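### 3.2 Work cell and cameras

The cell was built in the Orville shared workshop, in a bay that also serves as a sewing and electronics area in the evenings. All parts therefore had to be put away or locked in place at the end of each session. The arm was bought used. Its base is fixed to a separate stand with 4 bolts, and the stand is clamped to the table before power is applied. The tabletop is white and carries a grid of small holes. We used the grid to return objects to known starting areas without drawing on the surface, as tape marks had been picked up as objects by the first version of the detector.

Control runs on a single desktop machine under the bench. The motion software, which we call Dretach, sends target poses at 20 Hz and records joint state, gripper opening and camera images with a shared clock. Cable routing took more work than expected. The gripper and camera cables are left in open loops along the last part of the arm (Fig. 4), long enough for the wrist to turn through its working range. A tighter layout was tried in April and dropped after a connector came loose twice.
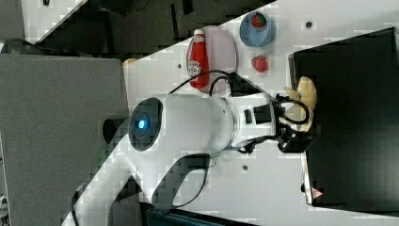 **Figure 4.** Banana held in the closed gripper. The cable loops pass over the arm and around the gripper.

Objects were chosen for low cost and for variety of outline. The banana, with its separate peel flaps, was the hardest of these to grasp in a repeatable way. The flaps change the outline from one placement to the next, and a grasp planned on the outline alone often closed on a flap. Grasp points are therefore computed from the wrist camera during the last part of the approach, with the fingers open and the banana ahead of them. Both fingers remain in view at this stage -- the detector masks them using a fixed template, which must be remade whenever the camera bracket is removed.

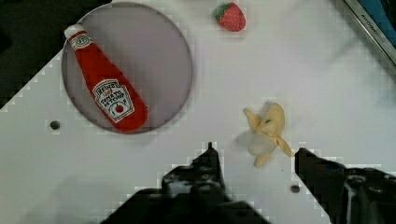 Melina Giannakopoulos

The wrist view is not used for the longer moves between objects. For these, Dretach relies on a second view that covers the plate, the bowl and the toaster oven together (Fig. 5). Object positions from this view are converted to table coordinates with the hole grid as reference. The conversion is checked at the start of each session and repeated if the stand has been moved.

The toaster oven limits the reachable area more than any other item. We treat it as a closed box with a safety margin on each side, and paths near it are planned at reduced speed. The cables are not part of the collision model. This is a known gap, and the operator watches them by eye with one hand near the stop button. 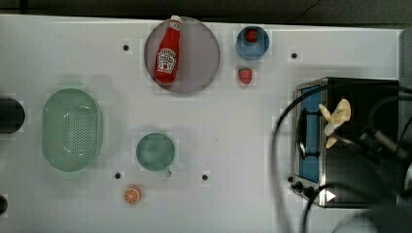 **Figure 5.** Table layout with the arm above the toaster oven. The colander, mug and orange slice are to the left.

The full log from this layout holds 267 attempts. Sessions stopped by hand were kept in the log and marked as such.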